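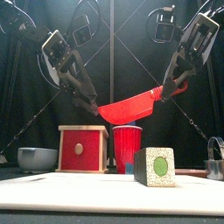
The red knife and the little box with the knob.

Subject: Re: plastic knives, are they any good?

Hi all,

Sorry for the slow answer, I was traveling most of March and came back to 198 unread messages from this list alone (you people can talk about dish racks!). I did want to answer the knife question though, because I've used a red plastic one for years now and I'm weirdly fond of it. The original is pasted at the bottom for anyone who lost the thread.

Short version: yes, get one, but know what it's for. Mine has the broad kind of blade, curved along the bottom and straight along the top, with a ribbed handle that I can hang on to with soapy hands. I use it for lettuce, cabbage if I'm patient, soft cheese, a pan of brownies, bananas, and anything going in a nonstick pan where I'd get yelled at for using metal. It will not do a winter squash. I tried once and ended up sawing away for ten minutes, and then I got out the big steel one like I should have in the first place. Tomatoes are hit or miss. A ripe one squashes, a firm one is okay if you start it with the tip.

As for keeping it, I don't put it in the drawer with the steel knives. They scratch it up, and once the blade is scratched it holds on to carrot stain forever. I used to keep it in one of the tall red party cups, handle up, but it's top-heavy in there and the whole business goes over if you bump the table. The cup is fine for lighter stuff. Now the knife lies flat next to the cutting board, and twist ties and rubber bands and that sort of junk go in the small red-fronted box. I like that box a lot, the frame is plain light wood and the knob is nice and round. The gray bowl is my scrap bowl. Wide and shallow works better than deep for that, because you can sweep peelings in straight off the board without aiming.

I'd also say keep the whole prep lineup along the back of the table and leave the front for working. I had it the other way for ages and was forever reaching across things.
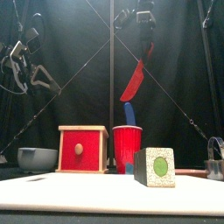 A reply that came to me off-list says the cup would be perfectly steady with a couple of inches of dry rice in the bottom, and that I gave up on it too soon. Same reply says to skip the dishwasher for any plastic blade, since the one from Wellent came out of the bottom rack with a bend in it and has cut in a curve ever since. I've only ever washed mine by hand so I can't speak to that, but the rice is a good thought and I'm going to try it tonight. Dried beans would probably do too. Has anyone tried gravel?

On the sharpening question, I wouldn't bother. I took mine to the counter at Vasiliu once and got a very kind look. When it stops going through lettuce, replace it.

Oh, and whoever was asking about the Benderex drawer dividers in the other thread, I sent mine back. They were too tall for my drawer by the thickness of a pencil, and it wouldn't shut. If your drawers are deeper than mine you may be fine.

Still looking for a lid for a 2 quart saucepan if anybody in Bustdale has a stray one.

----- Original message -----
To: Bustdale Small Kitchens list
Subject: plastic knives, are they any good?

Hello everyone, first post here after lurking a while. I'm setting up a kitchen that is basically one table and a sink, and I want to keep the number of knives down. I keep seeing those all-plastic ones in bright colors. Do they cut anything, or are they just for kids and cake? And where do you keep yours if you don't have a knife block? I have a mug with wooden spoons in it and it's already full. Also, can you sharpen them? I did search the archive but got 217 hits for "knife" and gave up after the first page. Thanks in advance, and I love the thread about hanging pans.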